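**Stokodus** is an animated fantasy film credited to the director Irfan Hartono and released on disc by the home video label Leritz. It is best known among collectors for its disputed running time and for claims about a longer cut, none of which has been backed up by a print, a tape or a dated document. Much of what is written about the film online can be traced to a single booklet essay, and should be read with that in mind.

## Plot

A lamplighter's daughter, Shin, is sent upriver to return a bell to the town that cast it. The town has been drowned by a reservoir. She spends most of the film on a barge with a retired surveyor who may or may not have drawn the maps for the dam. The ending, in which the bell is heard under the water, is often described as ambiguous. The dialogue in the original language is fairly plain on the point: Shin says she dropped it. The ambiguity seems to come from the English subtitles, which leave the line out.

## Production

The film was made at Leltico, a small studio that had until then worked mainly on adverts and title sequences. Hartono is credited as director and storyboard artist. Yi-an Hwang is credited with backgrounds and, in the closing titles only, with "river design", a job that has never been explained.

The usual account says that Hwang painted 1280 backgrounds by hand. The figure appears in the booklet essay, which gives no source. A studio production list reproduced on the same disc shows 464 numbered backgrounds. Supporters of the higher number argue that the list covers only the barge scenes, but its entries include the lamp shop and the town hall, neither of which is on the barge. Unless a second list is found, the lower figure is the only one with paper behind it.
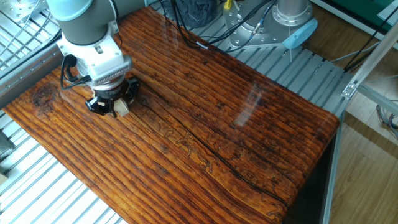
Hartono has also been quoted as saying that the film was drawn without a script. This is hard to square with the recording sessions, for which the cast were given printed pages, two of which have been sold at auction with his notes in the margin. He may have meant that there was no script when storyboarding began, a common enough way of working and a much smaller claim.

## The "long version"

Rumours of a cut 20 minutes longer than the released film began on fan forums. The evidence offered is:

- a cinema listing with a longer running time, which could include a short film or an interval
- a still of Shin in a red coat she does not wear in the film
- the memory of one forum member, who later said he might have been thinking of a different film

The still is the strongest of the three. It has the look of finished artwork, and the coat does not match any released scene. Promotional drawings were often made before costumes were settled, however, and a single picture does not amount to a missing reel. Leritz has used the phrase "the most complete version available" in its advertising. Since only one version is available, the phrase is accurate and says very little.

## Home video

Leritz announced its disc on Monday, May 14, 2018, having hinted at the title in April. The first pressing was described as limited to 3000 copies. A numbered slipcase was promised for 200 of these, though collectors have posted photographs of two slipcases bearing the same number. The label put this down to a printing fault.

The transfer was advertised as a new restoration. Comparison with the earlier television broadcast shows steadier colour and less dirt, but the same scratch runs through the lock-gate sequence in both, so the two probably share a source. The English dub is new. Reviewers were mostly kind to it, apart from the surveyor, whose accent changes after the second lock.

## Reception

Early reviews are scarce. The claim that the film "won prizes across Europe" is repeated on the back of the case without naming a prize. One festival screening can be confirmed from a printed programme, where the film was shown out of competition.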